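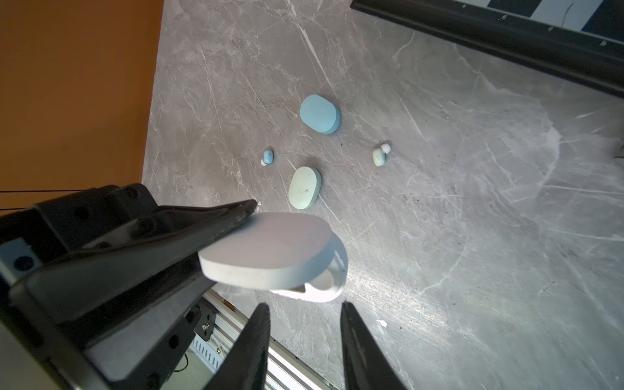 Superficie de mármol gris con vetas claras y arañazos finos.

Cuidado de encimeras y mesas de mármol

El Servicio de Consumo de Jindusero recibe con frecuencia consultas sobre la limpieza de la piedra natural en el hogar. El mármol es una piedra calcárea y los ácidos la atacan: el vinagre, el limón y los antical dejan marcas mates que el paño no elimina.

Para la limpieza diaria se empleará una bayeta de microfibra humedecida en agua tibia con jabón neutro, a razón de 10 ml por cada 2 litros. A continuación se aclarará con agua limpia y se secará sin frotar. Los derrames de vino, café o aceite deben absorberse con papel de cocina, por contacto – nunca arrastrando el líquido.

Las manchas de grasa admiten una cataplasma de bicarbonato y agua, cubierta con film durante una noche. Si persisten, la operación puede repetirse pasados siete días. Los arañazos superficiales requieren un pulido profesional; no se recomienda el uso de lijas domésticas.
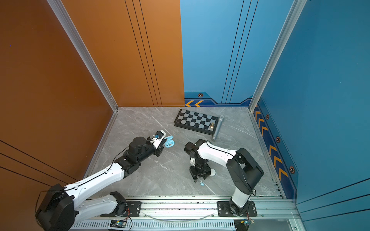 Paneles naranja y azules con perfiles de aluminio en las esquinas.

Los paneles de color se limpian con un paño apenas húmedo, de arriba abajo. En los perfiles de aluminio conviene evitar la lejía y los estropajos metálicos. El polvo acumulado en las juntas se retira con un pincel seco de cerda suave.

Antes de aplicar cualquier producto, pruébese en una zona poco visible.

Ficha revisada el 5/12/23.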